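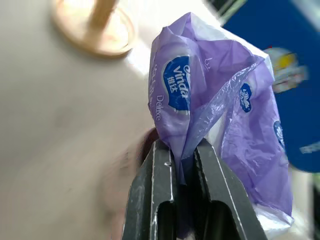 Vol. 6, No. 2

The Table at Stedmont

My sister's ex-husband had left three forwarding addresses and one table. The table came to me, on the condition that whatever was on it came too. I signed for it at the Arkgate depot in September, and the clerk gave me a form with 17 lines for the contents. I used the first one. I wrote "household," and he looked at me the way you look at a man who has brought soup to a pool.

So now I had a purple bag that said Vinda on it, and beside that an opinion of itself: Deluxe. I have lived 63 years without anyone calling me deluxe. I gave the bag the right-hand side.

The wooden mug tree went in the middle. It was built for a family, or for one person with a great many moods. I own a single white mug, purple on the inside, like a throat that has been at the grape juice. I meant to hang it up. Each morning I stood it on the table instead, near the bag, and each evening I told the tree we would see about tomorrow.
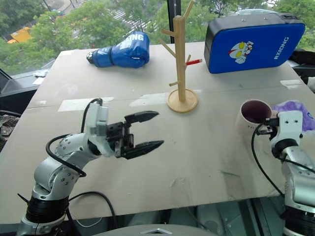
Then there was the boxing glove. One glove, blue. I called the Morin Street gym to ask if they were short one, and a woman said they were short of everything but gloves. She asked which hand. I said I'd have to try it on, and then I did, and then I couldn't very well dial with it, so that was the end of our acquaintance.

The kick pad had a face with enormous yellow eyes. I don't mind being watched at breakfast – I was married – but it leaned in a little, as if I had been about to say something. By the second week I was saying things. I told it about the divorce, and the Itov account, and how a man can be let go from a firm he had more or less forgotten to leave. It took all this very well. It was made to be kicked.

My sister phoned to ask if I'd thrown the junk out yet.

"What junk?" I said, and moved the mug over so the glove would have room.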